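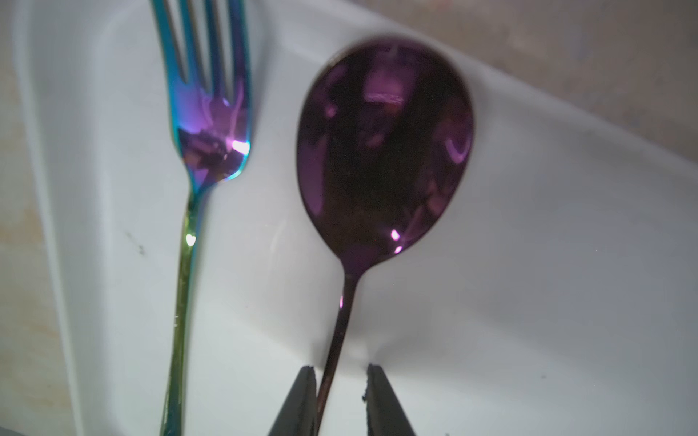

By Nyokabi Obura

Colored cutlery: sorting, washing and storing the iridescent sets

Several readers wrote in after the October issue to ask about the rainbow and purple flatware that has been turning up in gift boxes and rental kitchens. The short version is that it needs the same handling as plain steel with two exceptions, abrasives and long soaking. The longer version follows.

The color on most of these pieces is a very thin hard coating over stainless steel, usually deposited under vacuum. Small changes in thickness or composition shift the color, so one fork can run from blue at the tines through violet at the neck to olive gold on the handle. A set sold as a single color can still vary from piece to piece. Viewing angle matters too. Before you return a spoon as mismatched, turn it under the same lamp as its neighbor and compare the backs.

Washing. Warm water, ordinary dish liquid, a soft cloth or sponge. No scouring pads, no powder cleanser, no silver dip. Dishwashers are acceptable if the maker says so, with the handles spaced apart in the basket. Keep the pieces out of chlorine bleach altogether. Acidic food left to dry overnight is a common cause of dull patches on the tines.

Drying. Hard water spots show far more on a dark bowl than on bare steel. Towel dry at once, bowl first, then handle. If spots have already formed, wipe with white vinegar diluted one to one, rinse, and dry again. Leave the vinegar on for no more than a minute.

Storage. The coating is harder than the steel underneath, but it will still mark where two pieces rub at the same point every time a drawer opens. Lay them flat, side by side, heads all one way. A shallow tray with a low rim does the job and can be lifted out whole.

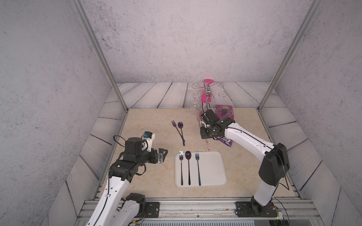 Last updated February 18, 2024

Tray layout. We lined up forks and spoons with the heads at the back rim and the handles toward the front, working from the left. The white rectangular tray takes the utensils lengthwise with a little clearance at the front. Three pieces sit in the left half, a spoon between two forks, and the right half is free for the purple fork and spoon still on the table behind it. Crossed handles, as on that pair, are where rub marks start, so separate them before they go into a drawer.

Grouping by type or by color is a matter of preference. Enikő Simon, who keeps the shared kitchen at Lemstead, groups by type and ignores color, on the grounds that people reach for a fork before they reach for a blue fork. I group by color when a set is complete and by type when it is short. A tray with a plain floor suits either method, and fixed dividers tend to be cut for narrower handles than the ones you own.

Cups. A wire rack with spiral arms, like the silver one toward the back of the table, should be loaded on opposite sides in turn to keep the stem upright. Glass goes on last and comes off first.

Liners. A white tray shows crumbs and grit, and grit does more damage than contact between pieces. If you want a liner, use undyed felt or thin cork cut 50 mm narrower than the drawer so that it lifts out without tools. Wash or replace it when it stops lying flat. Rubber mesh holds the pieces well but traps water under the handles.

Quantities. The Rutherford hall kitchen holds nearly 800 pieces of flatware, of which 75 are coated. The coated pieces are kept in their own drawer and counted back in after each supper. Smaller kitchens can skip the separate drawer and keep one tray.

Corrections to the October issue: the drawer depth given for the Plavau cabinet should have read 200 mm. The drawing was right and the table was wrong.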